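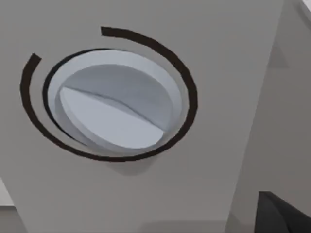 Urkthorpe appliance plant moves knob testing to robot arms, retrains inspectors

The Harasym appliance works in Urkthorpe has shifted most of its control knob testing from hand work to robot arms, and the people who used to do the turning now spend their shifts reviewing results and planning tests in simulation.

The change covers the final check on the panels of the plant's countertop ovens. Each knob has to turn through its full range, stop where the printed arc on the panel says it should, and return without catching on the rim of its opening. Until last October, inspectors did this by hand at two benches, working through some 1,522 panels a week.

Every new panel design is now worked out on a computer first. A technician loads the panel model, places the gripper beside it and tries different angles of approach before anything is sent to the floor. The raised grip on the knob sits inside a recessed face, and a finger that comes in at the wrong slant can press against the panel.

"The first month I crashed the gripper into everything," said Nadiia Bondarchuk, who inspected panels by hand for nine years and now prepares the simulated runs. "On the screen you press reset. I would not have wanted to learn it on the real ones."

Bondarchuk and five other inspectors took a 127-hour training course paid for by the company. Two more chose to move to packing. The plant said there were no layoffs tied to the project, and hourly pay for those who finished the course went up one grade.

Sore wrists were a large part of the case for the change. Inspectors on the old benches rotated every 200 panels, and the shift log still showed regular complaints, according to production manager Raymonde Chisholm. Complaints have dropped since the arms took over, she said, though she would like a full year of records before putting a number on it.

The arms are slower than an experienced inspector on a familiar panel. They make up the difference by running through breaks and into the evening. They also measure how much force each turn takes, a figure the plant did not have before.

Some of the work has stayed with people. A knob that feels gritty but turns within limits will pass the machine, so one panel from each tray still goes to a person. Scratches and poor printing are also checked by eye.

Sang Trịnh, the shop steward on the day shift, said members had mixed views. Several miss talking across the bench, he said, and the simulation room is quiet and has no windows. The union has asked for the desk work to be limited to half a shift at a time, with the rest spent on the floor. Chisholm said the plant is trying that schedule now.

The company plans to use the same method for door latches next. Bondarchuk has already started on the models. A second training group will begin once the latch fixtures arrive, and sign-up sheets are posted outside the break room.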